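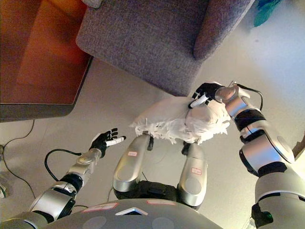

Gosling Teach Kit is our remote teaching setup for humanoids with two arms and hands. You wear the gloves and the headset, robot copies you, every move gets logged. Soft stuff is where it earns its price. Something white and crumpled like this, one black hand gripping, the other held open next to it, is a pain to script, but quick to show by hand. You see what the head camera sees, own arms and legs included, so no guessing where the fingers are.

Whats in the box:
Operator gloves, 1 pair (S/M or L, say which when ordering)
Headset w/ strap
Foot pedal, start/stop recording
2 spare glove cables
Stondia base station + power brick

Price 895, ex shipping. Robot not included. Lead time 3 weeks, bit longer in October.

Recording: press pedal, do the task, press again. Bad take? Hold pedal, take is gone. Files come out one per take, arm joints, fingers and video on the same clock. Replay on the robot or feed to your own training code, both fine.
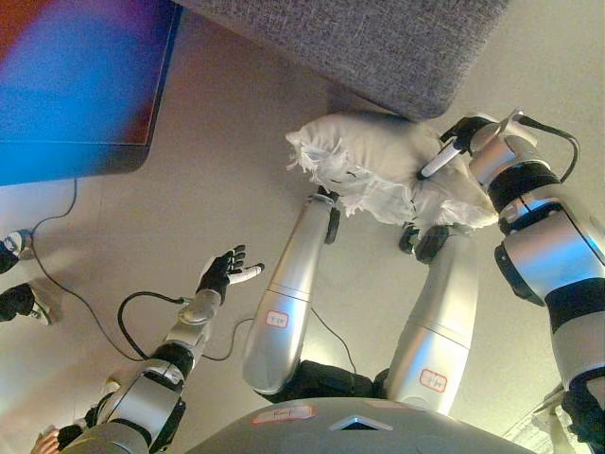
Takes are cheap so do lots. Our longest set so far is 211 takes of one task, recorded by Jingyi Cao at the Bandau workshop, no dropped files. Move things a little between takes. Don't rush, the robot learns your hurry too.

Hand-guiding mode (arms go slack, you push them thru the motion) needs the Flenimard add-on, sold seperately. Works for arms only, not fingers.

Questions on fit or older controllers: ask for Priit Paulauskas, mornings best. Send your robot model and firmware version with the first mail pls.

We use cookies to keep this site working and to count visits. Accept all | Settings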